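보낸 사람: Yaowalak Chantharasri
받는 사람: Trellulura 만들기 메일링 리스트
제목: Re: 흰 플라스틱 기둥에 마커 라벨 붙이기 (그리고 흰색 청소 얘기 조금)

안녕하세요, 야오왈락이에요.

답장이 많이 늦었어요. 자이드 님 메일을 읽자마자 쓰기 시작했는데 중간에 라벨지가 떨어져서 사러 갔다가, 간 김에 Haddad에서 쓸데없는 걸 잔뜩 구경하고 오느라 하루가 그냥 갔네요. (거기 2층 구석에 자투리 아크릴 파는 칸이 새로 생겼어요! 두께가 뒤죽박죽이라 자를 꼭 들고 가셔야 하지만요.)

일단 제가 지난번에 "꼭지 달린 기둥"이라고만 써서 다들 무슨 소린지 모르겠다고 하셨던 그것부터요. 우윳빛 나는 흰 플라스틱으로 된 길쭉한 네모 기둥이고, 위로 갈수록 살짝 좁아지고, 맨 위에 체스 폰 머리처럼 둥근 꼭지가 올라가 있어요. 엄지손가락 같다는 분도 계시더라고요. 면에는 흑백 네모 마커가 붙어 있고요. 란다 님한테서 넘겨받은 물건이라 어떻게 만든 건지는 저도 정확히는 몰라요. 꼭지에 얇은 층 같은 결이 있는 걸 보면 3D 프린터로 뽑은 것 같긴 한데, 란다 님도 받은 거라 모르신대요.

저는 이 꼭지가 참 마음에 들어요. 기둥을 옮길 때 몸통을 잡으면 꼭 라벨에 손자국이 남거든요. 검은 부분은 그래도 티가 덜 나는데 흰 여백은 며칠만 지나면 누르스름해져요. 꼭지를 잡고 들면 라벨 쪽에 손이 갈 일이 없으니까, 그거 하나만으로도 라벨 갈아 붙이는 횟수가 확 줄었어요. 그리고 꼭지가 반질반질해서 먼지가 앉아도 천으로 한 번 돌리면 끝이에요. 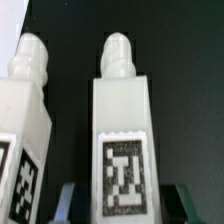 Zaid Sleiman 님이 2022년 9월 17일에 쓴 글:
> 저는 라벨을 면에 똑바로 붙이는 게 제일 어렵습니다. 기둥이 위로 갈수록
> 좁아지면 옆 모서리를 기준으로 삼는 순간 마커가 기울어요. 밑변에 맞추자니
> 바닥에 닿는 부분이 닳아서 라벨 끝이 일어나고요. 다들 어디를 기준으로
> 붙이십니까?
>
> 그리고 라벨 재단 말인데요, 가위로 자르면 삐뚤고 칼로 자르면 종이 가루가
> 접착면에 붙습니다. 미싱선이 들어간 라벨지를 쓰면 뜯은 쪽이 오돌토돌하게
> 남는데 이건 그냥 두십니까, 다듬으십니까? 보기에는 좀 거슬립니다.
>
> 마지막으로 프린터 얘기. 검은 면이 새까맣게 안 나오고 모래알처럼 자글자글
> 하게 나오는데 제 프린터만 그런지 궁금합니다. 토너를 Sullari 걸로 바꿨더니
> 더 심해진 기분이에요. 기분 탓일 수도 있습니다.

자이드 님, 질문이 세 갈래라 하나씩 쓸게요. 순서는 제 맘대로예요.

재단부터. 저는 미싱선 라벨지를 그냥 뜯어서 써요. 윗변이 물결처럼 오돌토돌해지는 거 저도 처음에는 신경 쓰여서 자 대고 다 잘랐거든요. 그런데 자르다 보면 흰 여백이 자꾸 줄어들어서 검은 테두리에 바짝 붙어 버려요. 저는 마커 둘레의 흰 여백을 꼭 남겨 두고 싶은 사람이라, 가장자리가 좀 못생긴 쪽을 택했어요. 여백은 6mm로 잡고 있고요, 이건 무슨 근거가 있는 숫자는 아니고 제가 쓰는 라벨지 크기에서 마커를 뺐더니 그만큼 남더라, 하는 숫자예요. 마르야 님은 더 좁게 쓰신다고 했던 것 같은데, 마르야 님 혹시 이거 보시면 얼마로 하시는지 알려 주세요.

칼로 자를 때 가루 붙는 건 뒷면 종이까지 같이 자르지 말고, 라벨 쪽만 살짝 그어서 떼면 훨씬 덜해요. 칼날을 새 걸로 바꾸는 게 먼저고요. 저는 칼날 아끼다가 라벨지를 더 버렸어요. 한번은 거의 60장을 앉은자리에서 못 쓰게 만들었는데, 칼날 하나 값이 얼마나 한다고 그랬는지 지금 생각해도 속이 쓰려요.

기준선 얘기. 좁아지는 기둥에서 옆 모서리를 믿으면 안 된다는 건 정말 맞는 말씀이에요! 저는 면 한가운데에 연필로 아주 흐리게 세로선을 하나 긋고 (위쪽 가운데 점이랑 아래쪽 가운데 점을 이으면 돼요) 라벨 뒷종이에도 가운데를 표시해 둬요. 그리고 한 번에 다 떼지 말고 뒷종이 위쪽만 조금 접어서 붙인 다음, 아래로 천천히 문지르면서 빼요. 휴대폰 보호필름 붙일 때랑 똑같아요. 연필선은 나중에 지우개로 지우면 되는데, 반투명한 흰 플라스틱은 연필 가루가 결 사이에 끼면 잘 안 나오니까 진짜 흐리게 그으셔야 해요. 저는 한 번 HB로 꾹꾹 눌러 그었다가 그 기둥만 아직도 회색 줄이 있어요.

높이는 면의 아래쪽 절반에 붙이는 걸로 통일했어요. 바닥까지 딱 맞추지는 않고 밑에 흰 라벨 띠가 좁게 남게요. 밑이 닳아서 일어나는 문제는 솔직히 완전히 해결하지는 못했고, 투명 테이프를 덧대 봤더니 빛이 번쩍거려서 다시 뗐어요. 떼면서 라벨까지 같이 떨어졌고요. 혹시 무광 테이프로 해 보신 분 계시면 어디 걸 쓰셨는지 꼭 좀요.

검은 면 자글자글한 거. 저도 그래요! 자이드 님 프린터만 그런 거 아니에요. 가까이서 보면 검은 데가 모래를 뿌린 것처럼 나와요. 저는 토너 문제라기보다 라벨지 표면이랑 궁합 문제라고 생각하고 있는데 확신은 없어요. 용지 종류를 "두꺼운 용지"로 놓고 뽑으면 조금 나아졌어요. 타메르 님은 예전에 이 리스트에서 (글 번호가 3,534였을 거예요, 제가 즐겨찾기를 해 놔서 알아요) 같은 라벨지를 뒤집어 넣었다가 롤러에 라벨이 통째로 말려 들어간 얘기를 쓰셨으니까, 방향은 꼭 확인하시고요. 그 글 아직 안 읽으신 분은 읽어 보세요. 슬픈데 유익해요.

아 그리고 Fumine로 마커 파일 만드시는 분들, 인쇄 창에서 "용지에 맞춤"이 자꾸 저절로 켜져요. 저만 그런가요? 크기가 미묘하게 줄어서 나오는데 눈으로는 거의 모르겠고 자를 대 봐야 알아요. 새로 뽑을 때마다 첫 장은 꼭 재 보세요. 저는 첫 장을 안 재고 한 묶음을 다 붙인 적이 있는데 그날은 그냥 불 끄고 집에 갔어요.

여기서부터는 청소 얘기예요. 제목에는 조금이라고 썼는데 쓰다 보니 조금이 아니네요.

흰 플라스틱을 여러 개 모아 놓고 쓰다 보면 흰색이 다 다른 흰색이라는 걸 알게 되잖아요. 기둥은 우윳빛이라 빛을 좀 머금는 느낌이고, 같은 자리에 있는 넓은 흰 판은 무광에 가까운 매끈한 회백색이에요. 판 쪽에는 두툼하고 둥근 테두리가 하나 튀어나와 있는데 그 안쪽이 한 단 들어가 있고 색도 조금 더 따뜻한 베이지빛 도는 회색이에요. 저는 이게 안쪽만 누렇게 변한 건지 원래 그 색인지를 놓고 혼자 한참 고민했어요. 란다 님은 "그늘져서 그래 보이는 거다" 쪽이고 저는 아직 못 정했어요. 면봉으로 안쪽을 돌려 봤는데 면봉에는 아무것도 안 묻어나더라고요. 그러면 때는 아니라는 건데, 변색이면 어차피 면봉에 안 묻으니까 결국 제자리예요.

판은 더러운 것보다 자잘한 흠이 문제예요. 정면에서는 멀쩡해 보이다가 빛을 비스듬히 받으면 가느다란 사선 결 같은 게 드러나요. 긁힌 건지 원래 표면이 그런 건지 이것도 애매하고요. 멜라민 스펀지 쓰시는 분들 많은데, 저는 판에는 절대 안 써요. 안 보이는 모퉁이에 시험 삼아 문질러 봤다가 그 자리만 광이 달라졌어요. 지금은 미지근한 물에 주방세제 한 방울 풀어서 극세사 천을 꼭 짜서 닦고, 마른 천으로 한 번 더. 그게 다예요. 알코올은 기둥 꼭지에만 아주 조금 쓰고 라벨 근처에는 안 가져가요. 접착제가 녹아서 라벨이 스르르 밀려요.

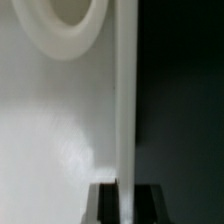
흰 판과 둥근 테두리 부분. 왼쪽 아래 빛이 번지는 데에 사선 결이 있어요.

판이랑 옆면 두께가 만나는 모서리에 살짝 어두운 이음매가 지나가는데, 그 중간에 짧고 가는 까만 자국이 하나 있거든요. 진짜 작아요. 이게 틈에 낀 먼지인지, 찍힌 자국인지, 연필이 스친 건지 모르겠어요. 이음매에 이쑤시개를 넣어 볼까 하다가 벌어질까 봐 참고 있어요. 이런 거 빼 보신 분 계세요? 마르야 님이 예전에 재봉틀 청소할 때 쓰는 납작한 솔 얘기를 하셨던 게 생각나서 사 볼까 하는데, 모가 뻣뻣한 거였는지 부드러운 거였는지가 기억이 안 나요.

그리고 이건 자이드 님이 안 물어보셨지만 보관 얘기도 하나만 할게요. 저는 기둥을 눕혀서 상자에 넣어 두다가 꼭지끼리 부딪혀서 광이 죽은 뒤로는 세워서 보관해요. 라벨 면끼리 딱 붙여 놓으면 더운 날 서로 들러붙으니까 사이에 기름종이를 한 장씩 끼우고요. 신문지는 잉크가 묻어요. 네, 해 봤어요. 키친타월은 괜찮은데 보풀이 라벨 옆구리 끈적한 데에 붙어서 털 난 라벨이 돼요. 햇빛 드는 선반은 피하시고요. 창가 쪽에 두었던 것들은 흰색이 확실히 달라졌어요.

헌 라벨 떼는 건 드라이어로 살살 데우면서 모서리부터 낮은 각도로 당기는 게 제일 나았어요. 너무 데우면 플라스틱이 물렁해질까 무서워서 저는 손등에 대서 뜨겁다 싶으면 바로 멈춰요. 끈끈이 남은 건 식용유를 묻혀 두었다가 세제로 씻고요. 냄새 나는 스티커 제거제는 한 번 써 봤더니 표면이 뿌예져서 그 뒤로는 안 써요. 제품마다 다를 테니 쓰시려면 꼭 구석에 먼저 해 보세요.

아, 타메르 님이 따로 메일로 물어보신 꼭지 모양. 똑바른 기둥 모양이 아니고 아래가 잘록하고 한쪽에 볼록하게 턱이 있어요. 그리고 윗면 정중앙에서 조금 비껴 있는 것처럼 보이는데 일부러 그런 건지는 모르겠어요. 저는 그 턱에 손톱을 걸어서 드는 버릇이 생겼어요. 따라 만드실 거면 저는 턱 있는 쪽에 한 표요. 도면은 저한테 없고 란다 님한테도 없으세요. 치수를 재서 보내 드릴 수는 있는데 제 버니어 캘리퍼스 건전지가 나가서 다음 주쯤 될 것 같아요. LR44 넣는 건데 집에 있는 건 죄다 다른 크기네요.

다음 라벨지 공동구매는 지난번처럼 Haddad에서 할지 다른 데로 할지 아직 안 정해졌죠? 저는 최소 수량이 2묶음이면 낄게요. 그보다 많으면 저랑 나눌 분 있으면 답장 주세요. 무광으로요, 반광 말고!

야오왈락 드림

추신. 자이드 님, 바꾸기 전 토너 이름이 뭐였는지도 알려 주세요. 저도 곧 갈아야 해요.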